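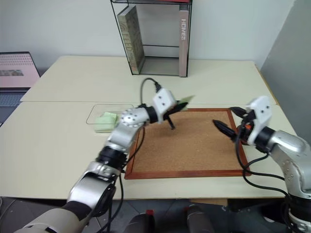
Cork board flat on the table, green note squares in the tray to its left.

Paper notes curl and tear on framed cork board

Posted by Till Hamann in Home Office & Storage

I have a square cork board with a reddish-brown wood frame. It lies flat on the table while I lay out the notes, then goes up on the wall. The notes are light green paper squares, thin stock, from a pack of 400 sold by Perkura. I keep them in a clear acrylic tray.

Two problems. First, the corners lift off the cork. Second, each time I move a note I push the pin through again, and after a few moves the lower part of the sheet is full of holes and tears when I pull on it. I use two pushpins per sheet. Is there a pin position that reduces this, or do I need a different board? The cork is 5 mm thick according to the Mondgate label.

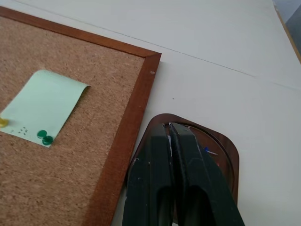

Green sheet under two pushpins, with the upper-right corner curling and a cluster of dark marks near the lower edge.

Jannik Lammers

The board is fine. 5 mm is enough for a standard pin if you stop when the head touches the paper. Pushing harder dents the sheet and starts the tear.

The curl: your upper-right corner has no pin near it, and the green pin is down by the lower-right corner. Paper lifts wherever it is free. With two pins, put them both along the top edge, a short distance in from each corner. The bottom will hang away from the cork slightly once the board is vertical, but the sheet stays readable. For anything that has to lie flat, use 4 pins, one per corner.

The holes: reuse them. Line the pin up with the old hole in the paper and let it make a new one in the cork. Cork closes up fairly well and paper does not. If you move notes every day, put a small piece of clear tape over the corner before you pin it the first time. I do this on the shift board at Teltholm and a taped sheet lasts from November until spring.

Check the direction of the curl too. Thin paper bends one way more than the other, so turn the stack over and see which face sits better.

mcphee_fan

just get a magnetic one. McPhee sells them, no holes

Till Hamann

Thanks Jannik. I moved both pins to the top edge and taped the corners on the sheets that get moved the most. No new tears so far. The bottom edges do stand off a little with the board on the wall, which I can live with. I flipped the stack and could see no difference.

Not replacing the board for now. The frame has a small chip near one corner, but that doesn't affect the cork.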